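Haworthia leaves going soft at the base, water more or less?
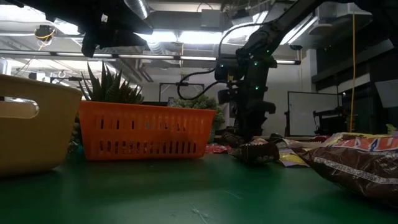 Posted in: Houseplants and Indoor Gardening

I bought a striped succulent from the Clarkley market in February, sold to me as a haworthia. It sits inside on a bench in a 120 mm plastic pot, the one it came in. The bottom leaves have gone soft and a bit see-through, and two came off in my hand when I moved it. The top ones are still firm. I've been watering every Sunday-roast night, a full cup each time. My neighbour says it's thirsty, my mum says it's drowning. The mix is ordinary potting mix, the cheap 40 litre bag. Which of them is right?
-- Khanyisile Ndlovu

Radu Toma
Your mum. Soft and see-through at the base is too much water. When they're dry the leaves go thin and wrinkled and the tips turn brown.

Take it out of the pot and shake off the old mix. Cut away any roots that are brown or mushy and pull off the soft leaves. Leave it somewhere shady for 2 or 3 days so the cuts dry over, then repot in a cactus mix with a third perlite or coarse sand. Don't water for another week. After that, only when the mix is dry right through -- push a skewer down the side, and if it comes out with dirt stuck to it, wait. In winter mine get a drink once a month.

Stick with a small pot. A big one holds water the roots can't use. Terracotta is better than plastic if you've got it.

Virág
Mine was the same colour and it was sunburn. Try moving it away from the window.

Flalby
Agree with Radu about the mix. If the middle is still firm it will probably come good. If the whole thing has gone to mush, check for little offsets around the side, as they can be potted up on their own. Might be an aloe too, they look a lot alike when they're small, but the fix is the same.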